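**Reset criteria for a tidy-up task: how exact should the start state be?**

We run blanket folding trials on a Skondex base. Our written rule says "blanket on sofa". Two operators read that differently and the scores drift. Is there accepted practice?

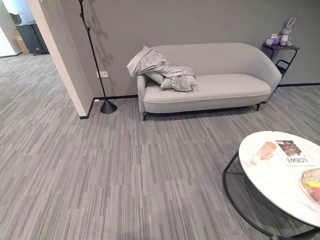
**Reply 1** (17 votes)
Start states need a written tolerance. Name the end of the seat, whether fabric may hang over the arm, and what stays fixed. With a blanket bunched over one arm like that, "on sofa" covers far too much. Lock the floor lamp and side table positions too — tape under the legs is fine.

**Reply 2**
We use Driltlow sheets, 7 start states per task. Log the reset before each run, not after.

**Reply 3**
just randomise it

> Only if you record the seed. — asker, 10th February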